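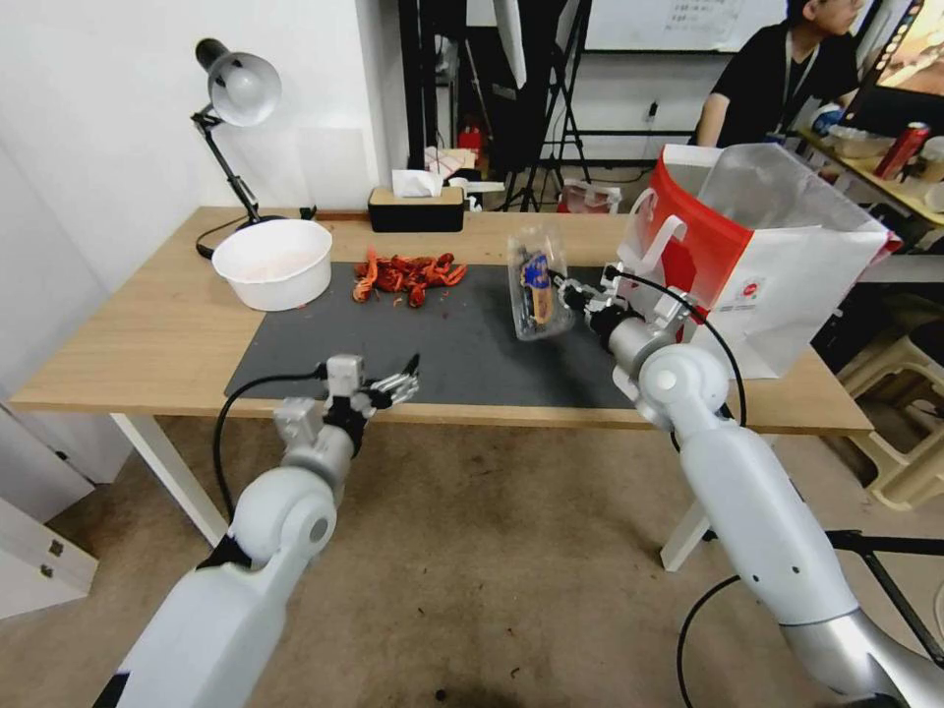 Two nights on a barge in Billirham

05/01/2021

So we finally did it — two whole nights on the Arnudura, the old grain barge moored behind the station in Billirham that's been turned into a tiny hotel. I'd been going on about it since November and I think Gijs only booked it to shut me up!

There are 13 cabins and ours was right at the back, above where the engine used to be (you still get a faint whiff of diesel in the wardrobe, which I rather liked). The bed is short. Gijs is not. He slept diagonally and I slept in what was left.

Breakfast is up in the wheelhouse, brought round by Lotte, who runs the place and will tell you all about the winter they spent scraping rust if you give her half a chance. Do give her half a chance. The rye bread comes from Verbeke on the quay and I had four slices, with far too much butter.

On the second day we walked the towpath to Irham and back, got soaked, and spent the rest of the afternoon in the saloon with a pot of tea and a jigsaw of 800 pieces. We didn't finish it, so if you go, the sky is all yours.

A few practical bits. Cabin 29 (don't ask me about the numbering) has the best view of the lock. The showers are hot but quick, and the gangway gets slippery, so leave the nice shoes at home.

We've already asked about spring.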